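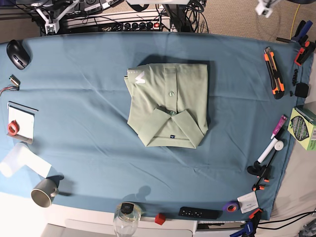

Friday, October, after supper

Elvia says I keep clothes too long and she may be right – but I cannot part with the sage-green polo. I put off the folding until the kettle had boiled twice. 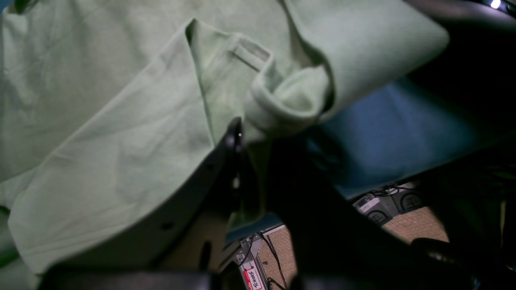 My mother folded everything in thirds and I never got the hang of it. Sleeves were always my trouble, and a ribbed cuff like the one on this shirt will curl up into a little tube the minute I look away – I must have smoothed mine flat all evening! Usha phoned in the middle of it, bless her, and we talked until 10. 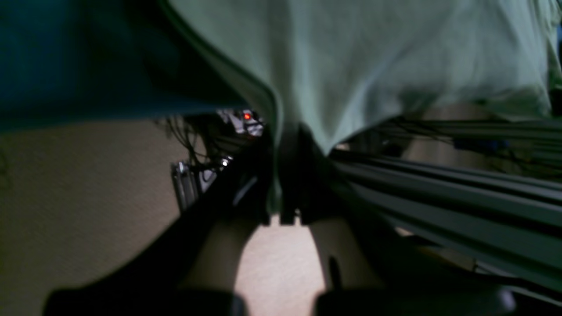 The green one, all soft folds, over the beige carpet.

Sheets tomorrow, if I have the patience.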